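4.2 Reading the withdrawal timetables

I should say up front that I came to this part of the project the wrong way round. I had meant to write about who signs ceasefire deals, and I ended up spending most of a winter on one dull-looking clause, the one that says when the foreign troops go home. Our set holds 1196 statements made by officials on both sides of the Rindovar talks (speeches, press notes, op-eds, a few radio call-ins), and 69 of them name a date or a number of days for the pullout. I read every one of those twice, and the hard ones more than that.

What struck me first was how differently the two delegations talk about time. The Beltora side likes conditions. Troops leave when the border posts are staffed, when the prisoners are back, when the joint patrols have run for a season. The Sowa side likes a calendar, and its people get visibly impatient in the transcripts when anybody answers a question about a date with a list of tasks. I can see why! A condition can be stretched forever, and they had been through that once already with the earlier Mista accord, where the pullout was tied to "adequate security" and the two capitals never agreed on what adequate meant.

So I coded each statement for whether it used a date, a condition, or both, and then for who was being spoken to. That second code turned out to matter more than I'd guessed. The same minister would promise a firm deadline to a home crowd in October and then, to the foreign press, say the schedule was open to review. I don't read that as plain dishonesty (a colleague who checked my coding does, and we argued over it at some length). Leaders in a negotiation are talking to several rooms at once, and a short deadline that sounds brave in one of them sounds reckless in the next.

The 60-day proposal is the clearest case. It was read out on Tue 23 July, and within the week the set has five separate replies to it, all from people who had a seat at the table. Two welcome it, two call it hasty, and the last one manages to do both in a single paragraph, which I had to code as "mixed" and still feel uneasy about.

Figure 5. Shared workspace.

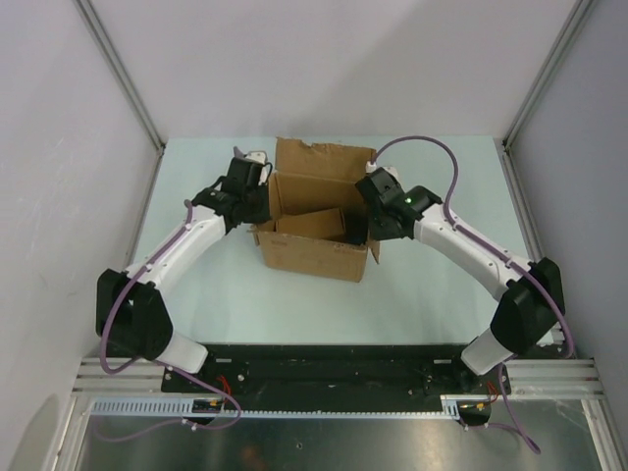 I also tried splitting the statements by whether the speaker held elected office, thinking that people who have to face voters would lean toward dates. They do lean that way, but only on the Sowa side. Among the Beltora officials there's hardly any gap between the elected ones and the career diplomats, and I don't have a good account of why. It could be that the Beltora foreign ministry clears speeches for everyone, so we're reading one office's habits over and over. I'd want drafts to test that, and drafts are exactly what the archive wouldn't let me copy.

One more thing on coding before I get to the neighbors. Phrases like "as soon as possible" went in as neither date nor condition, and moving them to either group leaves the split between the delegations where it was.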